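핸드헬드 평행링크 그리퍼, 피벗 유격과 좌우 핑거 비대칭 정비 건
게시판: 엔드이펙터 / 정비·셋업
태그: 평행링크, 피벗, 패드 교체, 섬유 작업

링크반장
손으로 들고 쓰는 평행링크 그리퍼 정비 방법을 정리하려고 글을 올립니다. 침구와 의류 파지 작업에만 씁니다. 닫힘 명령 없이 손잡이 쪽 트리거로 링크를 당기는 구조이고, 개도는 엔코더 값으로 Garkudlow에 기록됩니다.

증상은 다음과 같습니다.

완전 닫힘에서 좌우 핑거 끝 높이가 맞지 않음. 오른쪽이 앞으로 나옴.
닫힌 상태에서 핑거 끝을 손으로 밀면 오른쪽만 흔들림. 왼쪽은 거의 없음.
같은 트리거 위치에서 엔코더 닫힘값이 작업 초반과 후반에 다름.
기준값을 다시 잡으면 잠깐 맞다가 다시 벌어짐.

마지막 정비 이후 누적 파지 횟수는 1,010회입니다. 그때는 링크 피벗 나사를 전부 풀어 청소하고 다시 조였습니다. 나사 고정제는 쓰지 않았고, 조임은 손 감각으로 했습니다. 이 부분이 문제라는 지적은 받을 각오를 하고 씁니다.

작업 조건도 적어 둡니다. 대상은 타월, 니트, 줄무늬 천, 이불 커버입니다. 바닥면은 매트리스라 눌리면 꺼집니다. 얇은 핑거 끝을 천 가장자리 옆에 세워 놓고 한쪽만 밑으로 넣는 접근이 많습니다.

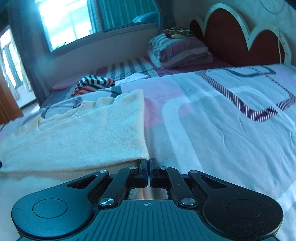 이 접근에서는 힘이 한쪽 핑거에만 걸립니다. 타월 모서리 쪽에 붙는 핑거는 천 위를 누르고, 반대쪽은 침대보를 긁으면서 들어갑니다. 긁는 쪽 핑거의 피벗에 측면 하중이 반복되는 셈이라 오른쪽 유격이 먼저 커진 것으로 추정합니다. 측정한 것은 아닙니다.

질문은 세 가지입니다. 유격을 나사 조임으로 잡아도 되는지, 부싱을 교체해야 하는지. 피벗에 윤활을 해야 하는지. 닫힘 기준값은 패드를 붙인 상태에서 잡는지, 떼고 잡는지.

유격0
조임으로 유격을 잡으면 안 됩니다. 피벗 나사의 역할은 축 방향 빠짐을 막는 것이고, 반경 방향 유격은 나사 축과 링크 구멍의 간극에서 나옵니다. 세게 조이면 판이 눌려 마찰로 흔들림이 줄어든 것처럼 느껴질 뿐입니다. 트리거가 무거워지고, 놓았을 때 복귀가 늦어지고, 엔코더 값에 히스테리시스가 생깁니다. 닫힘값이 작업 중에 변한다면 이미 그 상태일 수 있습니다.

확인 순서를 적습니다.

전원을 내리고 기록 프로그램을 종료한다.
트리거 쪽 연결을 분리해 링크만 자유롭게 만든다.
핑거를 손으로 끝까지 열었다가 놓는다. 중간에 걸리는 위치를 표시한다.
좌우를 따로 확인한다. 한쪽만 무거우면 그쪽 피벗을 하나씩 풀어 보면서 원인 축을 찾는다.
원인 축을 찾은 다음에 유격을 잰다. 조여진 상태에서 잰 값은 쓸 수 없다.

링크반장
트리거 분리하고 해 봤습니다. 오른쪽 링크가 닫힘 직전에서 한 번 걸립니다. 왼쪽은 걸림 없습니다. 오른쪽 안쪽 링크의 아래 피벗을 반 바퀴 풀면 걸림이 사라지고, 대신 흔들림은 더 커집니다.

유격0
그러면 그 축이 맞습니다. 마찰로 가려져 있던 유격이 나온 겁니다. 부싱 교체 대상입니다.

먼지필터
분해 전에 섬유부터 확인하세요. 타월과 니트를 다루면 보풀이 피벗 와셔 사이로 감겨 들어갑니다. 겉에서 보면 깨끗해도 나사를 빼면 축에 실처럼 감겨 있는 경우가 많았습니다. 보풀이 와셔 한쪽에만 끼면 링크가 기울어지고, 그게 핑거 끝 단차로 나타납니다. 부싱을 새로 넣어도 보풀이 남아 있으면 증상이 똑같습니다.

저는 아래 순서로 합니다.

블로어로 판의 삼각 구멍 쪽에서 바깥으로 분다. 반대 방향으로 불면 보풀이 중앙 기구부로 들어간다.
핀셋으로 와셔 가장자리에서 섬유를 뺀다. 당겨서 안 나오면 자르지 말고 나사를 푼다.
이소프로필알코올을 면봉에 묻혀 축과 구멍을 닦는다. 면봉 자체가 보풀을 남기므로 마무리는 폼 스왑으로 한다.
하우징 윗면 먼지는 기능과 무관하지만 떨어져서 기구부로 들어가니 같이 닦는다.

윤활은 하지 않습니다. 섬유 작업용 그리퍼에 그리스를 바르면 보풀을 붙잡아서 연마제처럼 됩니다. 천에 묻는 문제는 별도입니다.

수평계
무윤활에는 동의하지 않습니다. 금속 축이 구멍 안에서 건조 상태로 왕복하면 구멍 쪽이 먼저 타원이 됩니다. 링크반장님 장비가 지금 그 상태일 수 있습니다. 그리스는 저도 반대지만 건식 피막은 써야 합니다. 저희는 Edley 건식 윤활제를 축에만 바르고 용제가 날아간 다음 조립합니다. 구멍과 와셔에는 바르지 않습니다.

먼지필터
건식 피막도 결국 가루가 떨어집니다. 밝은색 니트를 집는 장비에 쓰기에는 위험합니다. 부싱이 자기윤활 재질이면 추가 윤활은 필요 없습니다.

수평계
자기윤활 부싱이 들어 있다는 전제라면 맞습니다. 링크반장님 링크에 부싱이 있는지부터 확인해야 합니다. 구멍에 나사 축이 바로 닿는 구조도 있습니다.

링크반장
나사를 빼서 확인했습니다. 오른쪽 아래 피벗에는 부싱이 있고 위쪽 작은 피벗에는 없습니다. 작은 쪽은 단붙이 나사가 판 구멍에 바로 들어갑니다. 먼지필터님 말씀대로 아래 피벗 와셔 안쪽에 섬유가 감겨 있었습니다. 색은 크림색에 가깝고 타월인지 니트인지는 구분이 안 됩니다. 제거하고 다시 조립했는데 닫힘 직전 걸림은 없어졌고 단차도 줄었습니다. 흔들림은 그대로입니다.

유격0
흔들림이 남았으면 부싱도 갈아야 합니다. 청소와 교체는 서로 대체되지 않습니다. 좌우를 같이 가세요. 한쪽만 새것으로 넣으면 마찰이 달라져서 핑거 닫힘 시점이 어긋납니다.

수평계
왼쪽이 정상이면 그대로 두는 편이 낫습니다. 압입 부싱은 뺄 때마다 판 구멍이 조금씩 커집니다. 멀쩡한 쪽을 건드려서 얻을 이득이 없습니다. 마찰 차이는 길들이기로 맞춰집니다.

유격0
압입 지그를 쓰면 구멍 손상은 무시할 수준입니다. 길들이는 동안 기록되는 데이터의 닫힘값이 계속 움직이는 쪽이 더 문제입니다.

수평계
길들이기는 기록을 끄고 하면 됩니다.

Fatima Olaniyan
번역기를 거쳐 쓰니 용어가 어색하면 양해 바랍니다. Akpan에서 같은 계열의 링크 구조를 정비하고 있습니다.

좌우 동시 교체 여부는 판 두께에 따라 결정합니다. 저희 기준은 이렇습니다. 부싱 외경 면이 판 두께 전체에 닿으면 좌우 동시 교체. 일부만 닿으면 마모된 쪽만 교체. 후자는 압입 여유가 적어서 재압입을 피해야 합니다.

조임 토크는 손 감각으로 하지 마십시오. 아래 피벗 기준 최대 21 cN·m에서 멈춥니다. Volberg 소형 토크 드라이버를 쓰고 있고, 이 범위를 재는 다른 드라이버도 문제없습니다. 저희 판과 나사 조합에서 나온 값이므로 다른 조합에는 그대로 적용하지 마십시오. 조인 다음 핑거를 세워서 자중으로 내려오는지 봅니다. 중간에 멈추면 풀고 와셔를 다시 봅니다.

나사 고정제는 저강도를 나사산 끝에만 바릅니다. 축 부분에 흘러 들어가면 피벗이 굳습니다. 바른 다음 나사를 세운 채로 두면 흘러내리니 눕혀서 조립합니다.

위쪽 작은 피벗은 판 구멍이 마모되면 판을 교체합니다. 구멍을 넓혀 부싱을 넣는 개조를 한 적이 있는데, 삼각 구멍 쪽으로 살이 얇아져서 균열이 났습니다. 권하지 않습니다.

링크반장
토크 값 감사합니다. 판 두께를 재 보니 부싱이 전체에 닿습니다. 좌우 같이 갈겠습니다. 수평계님 의견은 압입 지그가 없을 때의 차선으로 메모해 두겠습니다.

남은 질문이 닫힘 기준값입니다. 패드를 붙이고 잡으면 패드가 눌리는 만큼 값이 흔들리고, 떼고 잡으면 실제 작업 상태와 다릅니다.
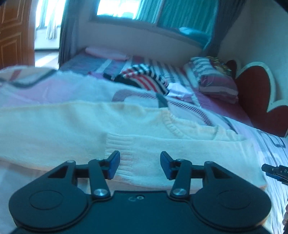

Luzius Eder
패드 정비와 기준값은 묶어서 처리해야 합니다. 저희 절차를 적습니다.

먼저 패드를 뗀 상태로 핑거끼리 닿는 값을 기록합니다. 이것이 기구 기준값입니다. 이 값이 이전 정비와 다르면 링크, 피벗, 핑거 체결 중 어딘가가 변한 것입니다. 원인을 찾기 전에는 패드를 붙이지 않습니다.

다음으로 패드를 붙이고 닿기 시작하는 값을 기록합니다. 이것이 작업 기준값입니다. 끝까지 당긴 값을 쓰면 안 됩니다. 당기는 힘이 사람마다 다르고 같은 사람도 작업 후반에는 달라집니다. 패드 사이에 얇은 종이를 넣고 천천히 닫다가, 종이를 당겼을 때 저항이 처음 느껴지는 위치에서 멈춥니다.

두 값의 차이가 패드 상태를 나타냅니다. 차이가 줄어들면 패드가 눌려 얇아진 것이고, 차이가 갑자기 늘면 패드 가장자리가 들뜬 경우가 많습니다. 작업 기준값만 기록하면 링크가 변했는지 패드가 변했는지 나중에 구분할 수 없습니다.

패드 부착 순서도 적습니다.

핑거 안쪽 면의 접착 잔여물을 플라스틱 스크레이퍼로 민다. 금속 날은 면에 흠을 낸다.
알코올로 닦고 손으로 만지지 않는다.
좌우 패드 아래 모서리를 같은 높이에 맞춘다. 위쪽을 맞추면 재단 오차가 아래로 몰려 천 가장자리를 잡을 때 비틀린다.
종이를 끼우고 닫은 상태로 둔다. 접착제 제조사가 정한 시간 전에는 트리거를 반복해서 당기지 않는다.

패드는 2조를 준비해서 번갈아 씁니다. 한 조를 오래 쓰면 표면이 보풀로 막혀서 얇은 천이 미끄러집니다. 뗀 패드는 물로 씻고 말려서 재사용할 수 있지만, 모서리가 둥글게 닳은 것은 버립니다.

링크반장
지금까지 작업 기준값만 남겨 왔습니다. 과거 기록으로는 오른쪽 피벗이 언제부터 나빠졌는지 알 수 없겠네요.

Luzius Eder
알 수 없습니다. 다만 Garkudlow에 개폐 파형이 남아 있으면 닫힘 직전 구간을 겹쳐 보십시오. 걸림이 생긴 시점부터 기울기가 꺾입니다. 유격 자체는 파형에 나오지 않습니다.

먼지필터
패드를 물로 씻는 건 조건을 붙여야 할 것 같습니다. 접착층이 붙은 채로 씻으면 가장자리로 물이 들어가서 재부착 후 들뜹니다. 접착층을 완전히 제거하고 씻어야 합니다.

Luzius Eder
맞습니다. 접착층을 제거한 뒤 씻습니다. 빠뜨렸습니다.

수평계
작업 기준값을 종이로 잡는 방법은 사람에 따라 차이가 납니다. 저희는 틈새 게이지를 씁니다. 그리고 매번 같은 자세로 잡아야 합니다. 핑거를 아래로 향하게 들면 자중 때문에 값이 달라집니다. 지그에 수평으로 물려서 측정하세요.

Luzius Eder
자세를 고정하는 것은 동의합니다. 게이지는 패드를 누르므로 저희는 쓰지 않습니다.

수평계
종이도 누릅니다. 정도의 차이고, 게이지는 적어도 두께가 일정합니다.

Luzius Eder
반복 측정에서 어느 쪽 편차가 작은지로 결정하면 됩니다. 저희 쪽은 종이였습니다.

링크반장
교체 결과 보고합니다. 2018년 4월 14일 작업분입니다.

좌우 아래 피벗 부싱을 교체했습니다. 압입 지그는 빌려서 썼습니다. 왼쪽 부싱도 빼 보니 안쪽에 한 방향 마모가 있었지만 오른쪽보다 얕았습니다. 토크 드라이버로 조이고 자중 확인을 했습니다. 첫 조립에서 오른쪽이 중간에 멈췄는데 와셔 하나를 뒤집어 끼운 것이 원인이었습니다. 고쳐 끼우고 통과했습니다.

핑거 끝 단차는 눈으로 구분되지 않습니다. 기구 기준값과 작업 기준값을 나눠서 기록했고, 자세는 지그에 수평으로 고정했습니다. 작업 기준값은 종이로 잡았습니다.

시험은 니트 밑단으로 했습니다. 세로 골이 있는 고무단이라 패드가 어긋나 있으면 골을 따라 천이 비스듬히 빠집니다. 단차 확인용으로는 타월보다 이쪽이 낫다고 판단했습니다.

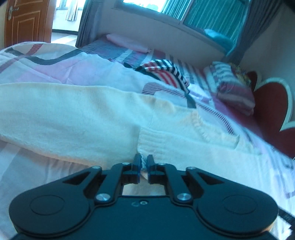 작은 주름이 생길 만큼만 닫고 조금 들어 올린 뒤 유지합니다. 이 상태에서 트리거를 고정하고 엔코더 값이 움직이는지 봤습니다. 정비 전에는 서서히 열리는 방향으로 움직였고, 지금은 기록 분해능 안에서 변화가 없습니다. 다만 이불 위에서 한 시험이라 바닥 반력이 일정하지 않습니다. 단단한 판 위에서도 같은 시험을 할 예정입니다.

추가로 하나 발견했습니다. 손목 스트랩이 하우징 옆에서 늘어지면 손을 비틀 때 링크 바깥쪽 암에 닿습니다. 이게 오른쪽에만 힘이 걸린 원인 중 하나일 수 있습니다. 스트랩 끝을 짧게 묶고 나서는 닿지 않습니다.

유격0
스트랩은 별도 원인으로 분리해서 확인하세요. 부싱 교체와 동시에 바꿨으면 어느 쪽 효과인지 알 수 없습니다. 스트랩만 원래대로 되돌려 파형을 한 번 더 받아 두면 됩니다.

링크반장
되돌려서 측정했습니다. 손목을 비트는 동작에서만 닫힘값이 튑니다. 곧게 들면 차이가 없습니다. 작업 초반과 후반 값이 달랐던 것은 스트랩만으로 설명되지 않습니다.

Fatima Olaniyan
위쪽 작은 피벗도 보셨습니까? 부싱이 없는 구조에서는 아래를 새것으로 바꾼 다음 위쪽 유격이 드러나는 경우가 있습니다. 핑거 끝을 앞뒤로 밀면서 위쪽 나사 머리에 손톱을 대 보십시오. 나사가 판에 대해 움직이면 마모입니다.

링크반장
해 봤습니다. 왼쪽은 움직임 없고 오른쪽은 손톱에 아주 약하게 느껴집니다. 핑거 끝에서는 흔들림으로 구분되지 않습니다. 판 교체까지는 아닌 것 같은데 기준이 있습니까?

Fatima Olaniyan
핑거 끝에서 구분되지 않으면 계속 씁니다. 정비 기록에 "오른쪽 상부 피벗, 손톱 감지"라고 적고 다음 점검에서 같은 방법으로 비교하십시오. 예비 판은 미리 주문해 두는 것이 좋습니다. 저희는 12월에 주문한 판을 오래 기다렸습니다.

수평계
그 단계라면 축에 건식 피막을 바르는 것이 수명에 유리합니다. 부싱이 없는 피벗이니 앞에서 나온 자기윤활 얘기는 해당되지 않습니다.

먼지필터
이 위치는 패드에서 너무 가깝습니다. 가루가 떨어지면 바로 파지면입니다. 굳이 바른다면 밝은 천에 시험 파지를 먼저 하고 자국을 확인해야 합니다.

수평계
시험 파지는 당연히 합니다. 흰 면포를 끼우고 반복 개폐한 뒤 묻어나는 것이 없을 때 작업에 넣습니다.

링크반장
이번에는 무윤활로 두고 다음 점검에서 비교하겠습니다. 왼쪽도 같은 조건으로 둡니다.

현재 쓰는 점검표를 올립니다. 틀린 부분은 지적 바랍니다.

작업 전
핑거 끝 단차 육안 확인
패드 가장자리 들뜸 확인
스트랩 끝 고정 확인
작업 기준값 측정, 직전 값과 비교

작업 후
블로어로 안쪽에서 바깥쪽으로 불기
와셔 가장자리 섬유 제거
패드 표면 보풀 제거, 필요하면 다른 조로 교체
하우징 윗면 닦기

정기 점검
트리거 분리 후 좌우 걸림 확인
아래 피벗 분해 청소, 토크 드라이버로 재조립
자중 확인
패드 제거 후 기구 기준값 측정
상부 피벗 손톱 확인, 결과 기록

먼지필터
정기 점검에 카메라 렌즈 닦기를 넣으세요. 작업 후 블로어를 쓰면 날린 보풀이 렌즈에 붙습니다. 순서는 블로어가 먼저, 렌즈가 나중입니다. 정기보다는 작업 후 항목이 맞겠네요.

유격0
나사 머리에 합마크를 그려 두는 것을 추가하세요. 풀림은 마크로 보는 것이 제일 빠릅니다. 은색 머리에서 검은 판으로 이어 그릴 때는 흰색이나 노란색 페인트 마커가 잘 보입니다.

Luzius Eder
점검표에 기구 기준값이 변했을 때의 조치가 없습니다. "변화 시 패드 부착 금지, 피벗 점검으로 이동"을 넣으십시오. 이 문구가 없으면 급할 때 그냥 붙이게 됩니다.

링크반장
세 가지 모두 반영했습니다. 렌즈는 작업 후 마지막 줄, 합마크는 재조립 다음 줄, 조치 문구는 기구 기준값 바로 아래입니다. 단단한 판 위 시험 파형은 받는 대로 이 글에 이어서 올리겠습니다.

나사늘보
뒤늦게 읽었는데 질문 하나 드립니다. 상부 단붙이 나사가 M2인 것 같은데 육각 홈이 뭉개지면 어떻게 빼시나요? 저는 하나를 못 빼고 있습니다.

유격0
고정제를 발랐던 나사면 인두로 머리를 가열하고 시도하세요. 패드와 카메라는 먼저 떼야 합니다. 그래도 안 되면 역탭인데 그 크기에서는 판까지 상할 확률이 높으니 예비 판을 확보한 다음에 하세요.

나사늘보
가열로 빠졌습니다. 나사산 전체에 고정제가 발라져 있었습니다. 새 나사는 끝에만 바르겠습니다.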